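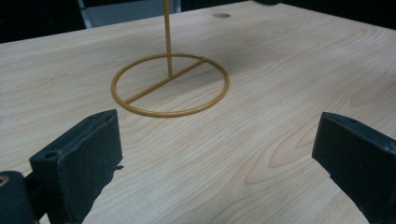 Which stand should I buy for a headset at home? I recommend a simple one, with a ring for the base and one rod going up. I have used three kinds and this is the one I kept. The gold one on my wood table has a single bar across the ring, and the upright rises from the middle of this bar, so you can still see the wood grain through both halves. It takes little space for the eyes, and dust is easy to wipe. Mine is from Namov and it cost 20 dollars.

12 shares · 2 comments

Is a thin ring stable enough?
For most headsets, yes. Please hang the strap first and then let the weight go down slowly. If the front part is heavy, turn it so that it is over the ring and not outside of it. The Setent stand has a wider base, around 10 inches, and I would choose it if you have a cat.

Will the metal scratch the table?
It can, if you push the stand instead of lifting it. I put small felt dots under my ring. They need to be changed after some months.

Where do I put the cables?
Let them go to the back edge of the table, with a soft curve. Do not wind them tightly around the rod. A cable which is bent sharply every day will become weak at the same place.

Can I leave the headset lying on the table?
For a short time it is fine. Keep the lenses away from direct sun, and do not lay anything on the front.
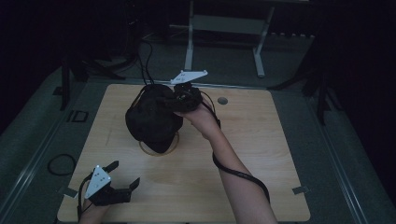
One reader wrote that the strap of her headset became stretched after a winter on the hook, and that she now rests it on a folded towel and hangs it only on Friday, when guests come. I think this is a good solution for soft straps.

How do I clean the stand?
Use a damp cloth and then a dry one. No strong cleaner, it can take off the color.

2 comments · Share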